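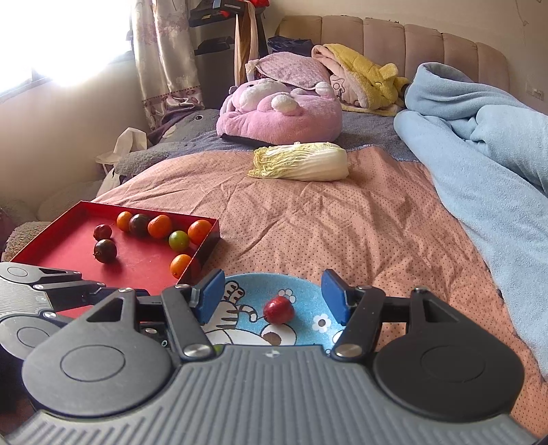 Small fruit, one on the plate, the rest in the red tray.

[Print] [E-mail this message]

To: Helau home machines list
Subject: Re: chores, and are we there yet?
Date: March 25, 2018

> I watched the Sikov dish demo again and I'm not convinced.
> 4 plates in 40 minutes, all the same plate. My kid beats
> that. Why does anyone still think a machine will tidy a
> bedroom?

Well, I still think so! But I agree dishes are a poor test. Plates are stiff and a rack tells you where they go. Give me a tray, a plate and a bunch of little round fruits on a bedspread -- now you find out something. The cloth gives, the fruit rolls, and a ripe tomato won't forgive a hard squeeze.

I tried the sorting job with the Jostex arm in July (hard floor, plastic balls) and got 67 good moves out of 80. I was thrilled, and then I switched to real tomatoes and it was a mess. Soft finger pads helped more than any code I wrote, and I'd love to hear if the Yao people found the same. 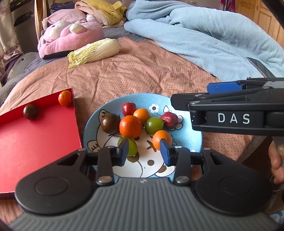
Eight fruits on the plate, two in the tray.

Look at how close together they sit. Getting one out without nudging its neighbor is the part I'd pay to see done well. A cabbage I wouldn't even try yet -- too big for my fingers, and all those frilly leaves.

So no, it can't do your bedroom. But one fruit at a time, on a soft bed? I think we're close, and I'm having a great time with it. Who else has tried it on cloth?

Last updated: March 25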